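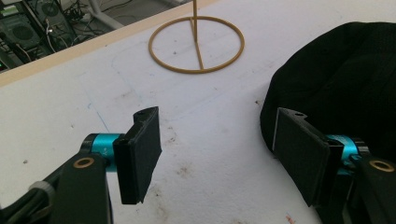 Mile 3 and my left calf is already talking. Bad sign. Keep going.

The Ratano road climbs out of Maldonado and then just keeps climbing. Headlamps ahead of me, then fewer headlamps. I'm bib 694. The woman in 98 goes by on the switchback, breathing like she's asleep. I hate her a little.

Aid station. Flat cola, half a potato, salt all over my glove. A kid yells that I look great – liar – and I'm off again before my legs can vote.

I said in July I was done with this. Sold the poles and everything. Then my sister mailed me the entry form, already filled out, her handwritting, her check.

Ridge. Wind. About 2 miles down to Amorby, all loose rock. I can see the lights of the gym where she's waiting with my dry socks.

Calf goes. I hop, swear, hop. Then teh hill takes over and I let it.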